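Status: closed for Tirach firmware branch, open for Vilier. See "Known gaps" before using this log for training.

# vilier-path-drift

Log excerpt and notes for the lateral drift fault on the Tirach outdoor base, paved path route. The base left its commanded line to the left while the planner reported a centered pose. The remote stop was used before the wheels reached the grass. No injury, no damage.

Card last revised 15 January 2018.

## Fault summary

- Platform: Tirach base, four-wheel, front camera on fixed mount
- Planner: Evangelista path follower, edge-tracking mode
- Route: Vilier, straight asphalt path
- Symptom: steady left offset, growing over the last 50 frames of the excerpt
- Detection: operator, by eye. The watchdog did not trip.
- Stop method: remote stop

The excerpt holds 1,290 frames. Fault onset is set at frame 282, where the edge estimate and the wheel odometry first disagree by more than the review threshold. Everything before that frame is treated as nominal.

## Route conditions

The path has no kerb on the left and no painted line. The tracker has to find the pavement boundary from color and texture alone: asphalt against a grass verge on the left, asphalt against the foot of a grassy slope on the right. With the sun high on the right, the upper right of the image goes close to white and the tree crowns on that side lose contrast.

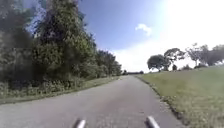 ## Root cause

Two faults, both needed.

1. Exposure. Auto exposure was metered over the full image, sky included. Glare in the upper right pulled exposure around between frames, and the right edge estimate became noisy. The tracker lowered its weight on the right edge, as designed, and leaned on the left.
2. Stale weight. The right edge weight was never restored. A change made in June moved the reset call inside a branch that only runs after a full stop. On a long straight run with no stops, the weight stayed at its floor value.

With one edge in use, the follower held a fixed distance from the left boundary and took a soft, uneven grass line as the reference. Pose was then computed from the same edge, so the reported error stayed near zero. The watchdog compares pose with plan and had nothing to compare against.

## Reproducing

Replay needs the Zolow log player and the planner build listed in `build.txt`.

 zolow play drift.log --start 194 --planner edge
 zolow plot drift.log --fields w_left,w_right,odom_y

`w_right` drops to the floor shortly after the start point and does not come back. `odom_y` begins to move at the onset frame. If `w_right` recovers on your machine, you have the patched build.

## Front view check

The two metal rods at the bottom of the image are part of the base and can be used as a rough heading reference. They do not give lateral position. Early in the review we read them as if they did, and two onset labels had to be redone. Mask them before running any edge detector - the bright tips produce short false edges close to the pavement.

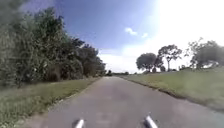 *Front camera, Vilier path. Grass verge to the left of the asphalt, embankment to the right.*

## Changes made

- Exposure metering limited to the lower half of the image
- Edge weight reset moved back to the main loop, with a unit test
- Watchdog now reads wheel odometry as an independent source
- Speed limit applied when either edge weight is at its floor
- Operator sheet updated: remote stop in hand, not on the belt clip

The speed limit is a stopgap. It slows the base on any stretch with one poor edge, including places where a single edge is safe to follow.

## Known gaps

- One route, one lighting direction. Glare from the left was not tested.
- Foreground detail is soft in the front camera images. Do not use them to judge surface condition.
- Odometry was not corrected for wheel slip.
- The Vilier unit still runs the old watchdog. Keep it in manual mode until it is flashed.

## Files

- `drift.log` - planner, odometry and stop channel
- `frames/` - front camera, PNG
- `labels.csv` - onset and edge labels, second pass
- `build.txt` - planner and firmware hashes

The first-pass labels are in `old/` and should not be mixed with `labels.csv`.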